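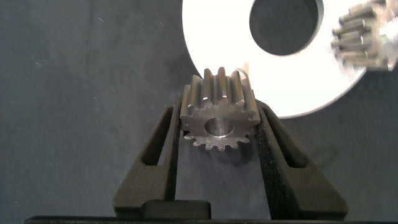
Steel spur gear, front face and bore.

Search this notebook Go

Fiction Workshop Notebook, Grekon
Entry for July 5, 2024

The session opened with the second draft of the long story intended for Ovel. The draft now stands at 49 pages in manuscript. The guidelines posted by Ovel permit 35. The workshop agreed in May that the author would cut from the middle, and the middle has been cut, but the opening has grown by nearly the same amount. The group asked that no further pages be added before the ferry crossing.

Notes on the draft, in the order they were raised:

The narrator is a retired church organist who is writing to a bishop long dead. The letter form holds well for the first half. After the funeral it slips, and the narrator begins to report talk he could not have heard. Two readers took this as intended. The author stated that it was not intended, and that he would consider whether to keep it.

The sermon is given in full. Opinion was divided. The case for keeping it is that the reader must hear how dull it is in order to understand why the daughter leaves the church. The case against it is that the reader must also sit through it. A shorter version, with the narrator losing his place and starting again, will be tried.

The ending is improved. The last paragraph of the earlier draft, in which the bishop replies, has been removed. The present ending stops at the mailbox. It was suggested that the final word be changed from "returned" to "back." No decision.

The remainder of the morning was given to the exercise set last time: one page in which a character prays without using the word "God" or any form of "please." The results were uneven. The strongest page was a grocery list. Several pages leaned on weather, and the workshop repeats its standing request that rain be used with care. 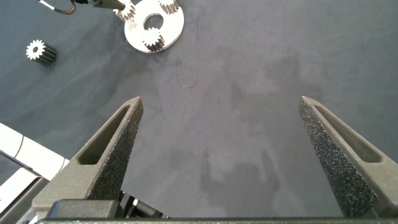

Gripper fingers, open.

Matters concerning the anthology. Tefera has confirmed that it will print the collection under the working title for now. Submissions through Nasteck closed with 30 stories received, of which 23 have had a first reading. The rest are to be read before the next session. Readers are reminded to enter their remarks in the notes field and to leave the score field blank -- scores entered there are visible to the authors, as was discovered with the poetry collection.

Three of the stories read so far retell the parable of the lost coin. The workshop does not object to this, but the collection can carry one. The version told by the lodger is preferred at present.

For the next session: bring the revised sermon, in print, double spaced. The exercise will be a conversation between two people who both believe they are being forgiven. One page only -- longer work will be read to the end of the first page and no further.

Still open: whether the organist should have a name. He has gone without one for two drafts, and the daughter's letters now make this awkward.

Shared 6 times
3 comments

Reader comment
I would keep the sermon at full length. The reader can skim it, as the congregation does.

Reader comment
Is the lost coin story told by the lodger the one with the sewing box? If so, I second the choice.

Reader comment
Please confirm whether first readings may still be changed in Nasteck once saved. I entered mine under the wrong title.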